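The desk in Romville

Þröstur Ingvarsson bought his baseball in Romville before he had anywhere to put it. Now it lives on his worktable, and he lights up when you ask about it. "Pick it up. Feel the stitching. Every desk should have one!"

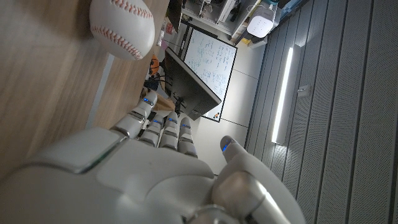 He likes wood under his hands, and he'll happily spend half an hour on grain. "I looked at 200 tabletops," he says, "and I kept going back to the plain ones."

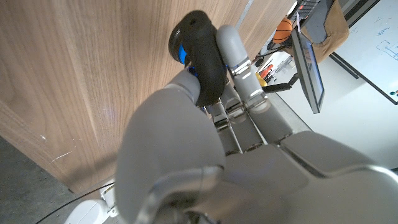
Belleo asked whether scratches ever bother him, and said a new top would have her reaching for coasters all day. Þröstur laughed. "A scratch means you made something!"
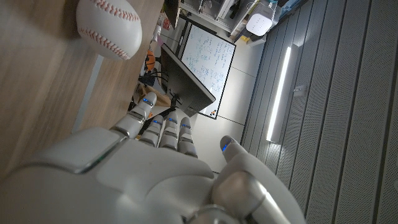 Baseball came to him late, in November, over a radio game he barely followed. He has since read 4 books on it and wants more.

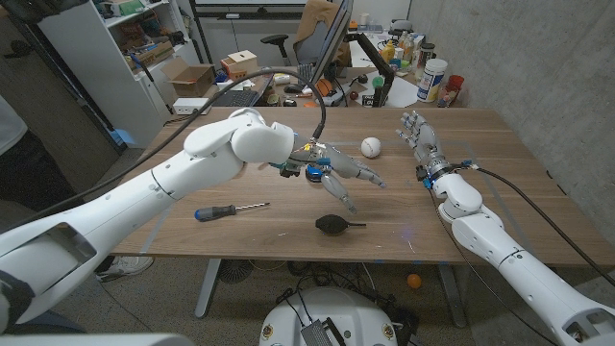 "Small tools stay out," he says. "If I have to open a drawer for a screwdriver, I lose my thought." Next he wants a longer table, and he has already measured the wall.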